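Home | Clubs | Seasons | Grounds | Glossary | Random page

Plodport Rovers

Plodport Rovers are a semi-professional soccer club from the harbor end of Plodport, and I've been keeping this page up for them since the last person gave up on it. I'll try to stick to the facts, but I've stood on that terrace since I was 6, so bear with me if it gets a bit warm in places.

Origins

The club came out of a works team at the Haddad rope factory. The factory side played on a sloping field behind the drying sheds, and when the works closed the players simply kept turning up. They took the name Rovers because they had no ground of their own for two seasons and roved all over the county (one "home" match was played 30 miles away, in Fletutley, in front of the Fletutley reserves and a dog). The blue and rust shirts come from the factory's old delivery wagons.

Ground

Rovers play at Pulto Lane, which has one covered stand with 300 seats and grass banking on the other three sides. The slope is gentler than the factory field's but it's still there — ask any visiting goalkeeper. Floodlights went up in the Marino years. The tea hut is older than the stand and has its own entry in the glossary, which I did not write!

The Marino years

Ada Marino managed the club for six seasons and is the reason most people outside the county have heard of it. She inherited a team that had gone 18 matches without a win, dropped half of it, and moved a slow left back called Tõnu Lapiņa into the center of midfield. I thought she'd lost her mind. He ran every game for the next four years, and Rovers went up as champions at the end of the second one, clinching it away at Fletutley with a header from Aigars Grigaitė in stoppage time.

The cup run came the following November, three rounds of it, and ended in a replay on a pitch that was mostly sand. I still say the second goal was offside.

Recent seasons

Enikő Jakab took over when Marino retired and kept the team up twice on the last day, which was bad for my nerves. Her sides press high and concede a lot of late goals. Liis Pärn, who came through the youth team, is the current captain and takes all the corners, from both sides, with either foot.
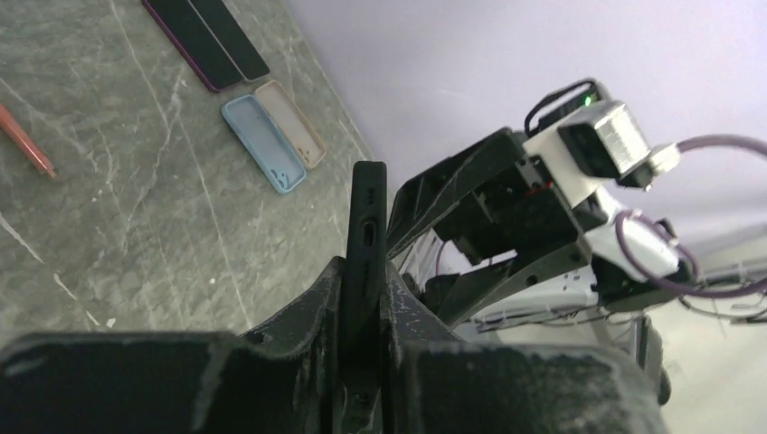
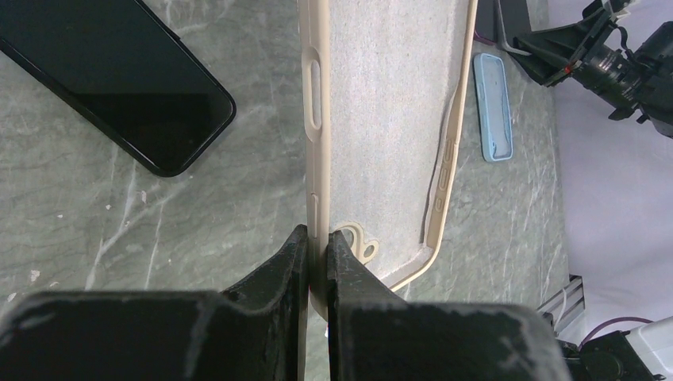
Rivalry

The only real derby is with Fletutley Town. The winners keep a brass ship's bell, and they're supposed to ring it before every home kickoff until the next meeting. Fletutley ring theirs far too long, in my view. Rovers have held it for most of the past decade, though the older records are patchy — the minute books from the factory days went missing in an office move, so anybody who gives you an all-time tally is guessing.

Page last edited Aug 5, 2020

Related pages
Fletutley Town
Pulto Lane
Haddad Works team
Ship's bell derby
Ada Marino
List of Plodport Rovers captains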